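Does anyone stretch before running and get something out of it?

kettle_hill
Apr 1, 2023
My physical therapist gave me a 13 minute routine to do on the mat before every run. Hamstrings, calves, hip flexors, the works. I've kept it up since November and I can't tell you one thing that changed. Same tight left calf, same slow second mile. Is this doing anything or am I lying on the floor for fun?

Bornport_Dad
It loosens you up. I've done it for years and never been hurt. Give it longer.

trnka77
"Never been hurt" doesn't prove much. I never stretch and I've never been hurt either. So what do we learn from the two of us?

Bornport_Dad
That you're probably younger than me.

trnka77
I'm 60.

kettle_hill
OK, but the PT must have had a reason. She didn't give me a handout off the pile, she watched me walk up and down first.

marrowfat
Did she say what the reason was? When I asked mine, I got a lot of talk about "activating" things. My legs seem pretty active already, they got me to the appointment. I'm not saying she's wrong. I'd just want to hear what is supposed to be different after and how I would notice.

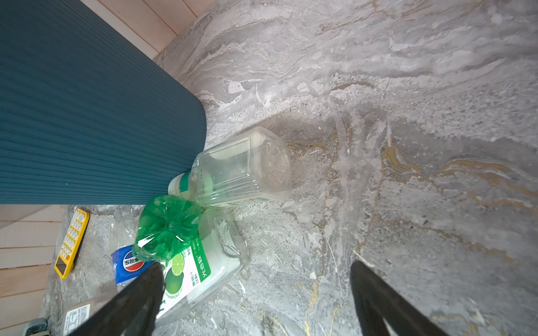 My own test, for what it's worth: I did two weeks with the stretches and two weeks with an easy walk up to the corner and back, then ran the same loop. I wrote down how stiff I felt at the start. The walk came out a bit better. One person, a notebook, and a guy who wanted the walk to win, so take that however you like.

D. Lamptey
Delali Lamptey here, I coach the beginners at Piremen Track Club. We dropped the long holds from our warmup and went to easy jogging and leg swings. People complained for a month and then stopped complaining. I can't claim fewer injuries, we never kept decent records. I do still like a slow stretch in the evening. It feels good and that's enough for me.

Bornport_Dad
So a coach has no records, marrowfat has a notebook, and I'm the one being picked on?

trnka77
You're the only one who told him to keep going without asking whether it worked.

Bornport_Dad
Fair. I still think quitting after one winter is too soon.

kettle_hill
How long would be long enough, though? Another winter?

pennyloafer
Does the calf hurt or is it just tight? If it hurts, go back to the PT and ask about strength work. Mine had me doing heel raises off the stairs, 5 at a time at first. Boring, but at least I could count them and see the number go up.

kettle_hill
Just tight. She did mention heel raises and I skipped them because they seemed too simple.

marrowfat
Well, now you have something to test.

trnka77
And buy nothing. Someone is about to recommend the Okis roller.

Bornport_Dad
I was going to, yes. It's a good roller.

kettle_hill
Heel raises and a walk first, starting Monday. I'll post how the loop goes.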